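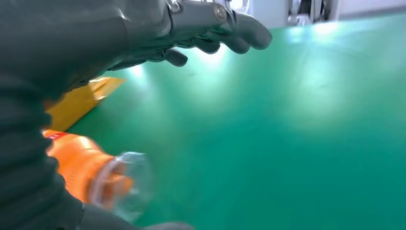
Leonora Dumlao asked in her comments on the last report why the Sepp catchment was still being billed on estimated readings when the meters there had been replaced. The replaced meters report correctly. The billing system still holds the old serial numbers, and until each one is matched to its new unit the readings are rejected and an estimate is issued instead. Matching is now under way and is covered under item 2.

Progress report, Osa Valley water loss reduction
Report date: 2019-03-02
Prepared by: Clémence Millet

1. Leak survey

The acoustic survey of the Skullon distribution zone is complete. Loggers were placed on hydrants and valve spindles and left for four nights at each position. Night flow into the zone remains above the target set in the grant agreement. Most of the excess is on the cast iron main between the Skullon pumping station and the rail crossing, where joint leakage was confirmed by correlation at several points. Two repairs were made under the existing maintenance contract. The remaining joints are scheduled for the second half of March, subject to a road closure permit.

Plastic service lines transmit sound poorly and the loggers give weak results on them. The east side of the zone will be step tested at night instead. Residents will receive written notice of reduced pressure.

2. Meter replacement

Meters installed to date: 654
Meters in contract: 2,000

Installation is behind the original schedule. The delay was caused by meter boxes that had been paved over and had to be located from old connection cards, many of which give distances from buildings no longer standing. A second crew started in Sepp last week. Serial number matching is done by hand from the installers' sheets, and accounts with a disputed bill are taken first.

3. Pressure management

The pressure reducing valve for the Fotier inlet has been delivered and is in storage. The chamber was excavated and found to be smaller than drawn, with a telephone duct crossing the north corner. The revised chamber drawing has been sent to the duct owner for approval. No date has been given for a reply. If the duct has to be moved, the cost will be charged to contingency.

4. Budget

Spending on survey work is within the approved line. Spending on meters is below forecast in proportion to the slower installation. We request that the unspent portion be carried into the next period under the same heading. No transfer between headings is requested.

5. Next period

Joint repairs on the Skullon main, step testing on the east side, completion of serial matching for Sepp, and a decision on the Fotier chamber. Flow data for all zones will be attached to the next report in the format the fund requested.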